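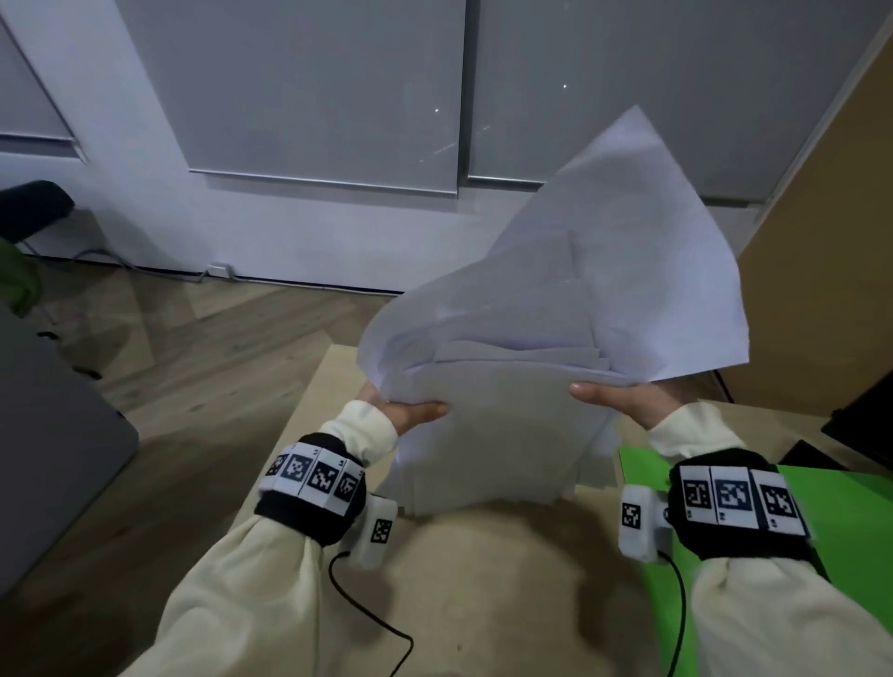

Yearly inspection of the paper store and archive room, Korndale branch
Date: Apr 5, 2023
Inspected by: Đỗ, building safety

Marks used: **OK** = no action. **Fix** = must be repaired, see comment. **Watch** = look again at the next monthly round.

## 1. Doors and ways out

- [x] Main door opens fully and closes by itself — **OK**
- [x] Door to the yard opens from inside without a key — **OK**
- [ ] Way between the shelves and the yard door is free — **Fix**

Comment: Two pallets with envelopes stood in the way to the yard door. In February I wrote the same remark. The pallets were moved while I was there, but the floor has no painted line, so people do not see where the free way begins. Please paint the line before the next delivery.

- [x] Exit sign is lit, also with main power off — **OK**

## 2. Fire

- [x] Extinguisher by main door, pressure in green part — **OK**
- [ ] Extinguisher by yard door, pressure in green part — **Fix**

Comment: The needle is at the border of green and red. Eder has the service contract and was informed the same morning. Until they come, the spare one from the office stays there.

- [x] Smoke detectors tested with the button — **OK**
- [ ] No paper stored closer than 18 inches under the sprinkler heads — **Fix**

Comment: On the top shelf of row C the boxes are too high. One row of boxes must come down. I know that the space is short, but the water has to spread when the sprinkler opens.

- [x] No heater, kettle or charger in the room — **OK**

## 3. Shelves

- [x] Shelves fixed to the wall — **OK**
- [ ] Load sign on each shelf unit — **Watch**

Comment: The limit is 2000 pounds for one unit. The sign is missing on the last unit in row A. The unit itself is not overloaded, I compared with the box list. A new sign is ordered.

- [x] No bent posts or open hooks — **OK**
- [x] Heavy boxes on the low shelves — **OK**

## 4. Loose paper and waste

- [ ] Loose sheets are in a tray or a box, not on the floor — **Watch**

Comment: Better than last year. Near the cutter there was still a pile of trimmed sheets on the floor, and a person can slip on it very easily. The pile was taken away at once.

- [ ] Waste paper bin has a lid and is emptied every 2 days — **Fix**

Comment: The lid is broken at the hinge. The list on the wall shows gaps of more than a week between emptying. I ask the shift lead to sign the list each time.

- [x] Cutter guard in place, blade locked when not in use — **OK**

## 5. Lifting and ladders

- [x] Step ladder has all its rubber feet — **OK**
- [ ] Hand truck in good order — **Fix**

Comment: The left tire of the Zundness hand truck is flat. It was still in use. I have put a red tag on it, and it must stay out of use until the tire is changed.

- [x] Gloves available in small and large — **OK**

## 6. Air and light

- [x] Humidity meter works and is read weekly — **OK**
- [ ] All ceiling lamps work — **Watch**

Comment: One lamp over row B flickers. The light is enough for walking but reading the small labels is tiring.

## Deadline

All points with **Fix** must be closed in 14 days. Please write the closing date next to each comment and return the signed copy to the safety office. The points with **Watch** do not need an answer, only the load sign — for this one please send me a short message when it is on the shelf.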